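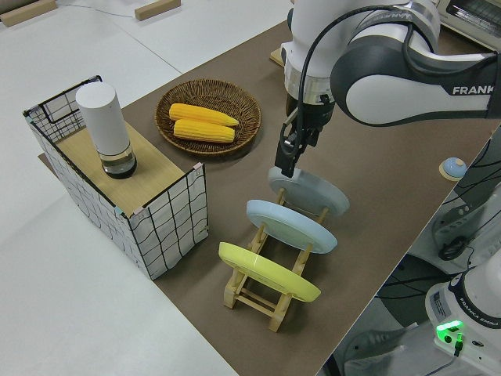 1/5 Plindlow Residences has revised its guidance for shared kitchens. Plates are to stand upright in the wooden rack after washing.

2/5 Mugs belong on the mug tree, one to a peg. 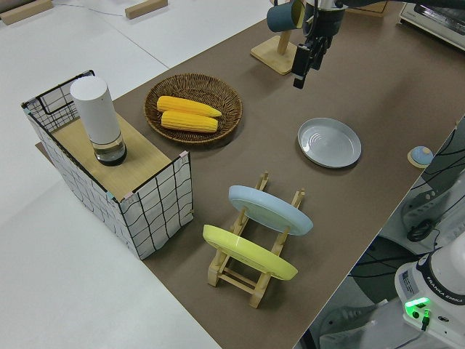
Residents are asked to hang them by the handle and to leave the base clear of cutlery.

3/5 Corn and other unwrapped produce may remain in the wicker basket for up to 2 days. Please do not place the basket on the toaster oven.

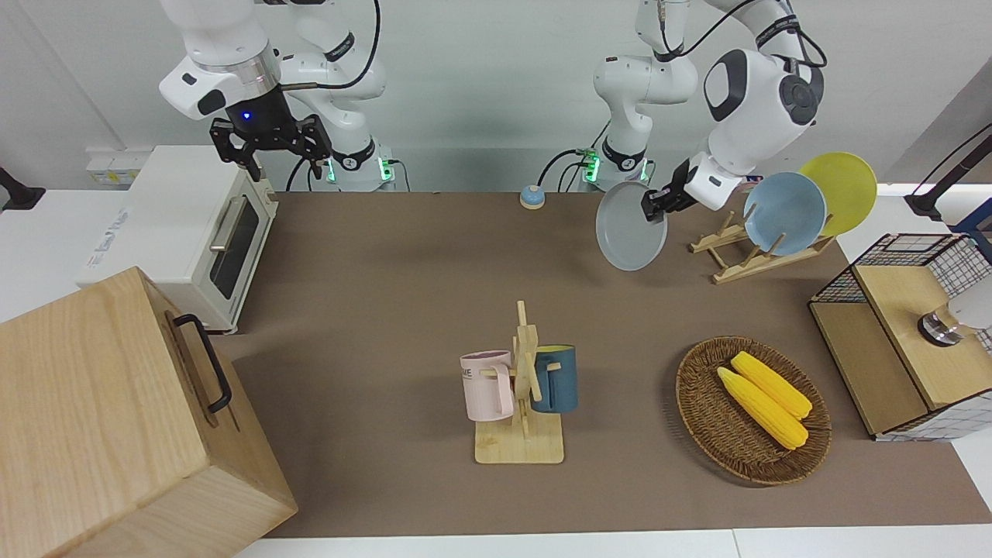
4/5 Additional racks may be requested from Gerrit Mabaso at the Hendricks office. Plates left on the table overnight will be returned to the rack by staff.

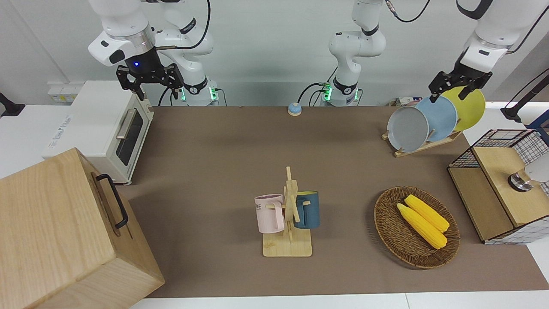 5/5 The guidance applies to all 796 units from 18/05/2019. Comments will be accepted by Kane Tamihana until the end of August.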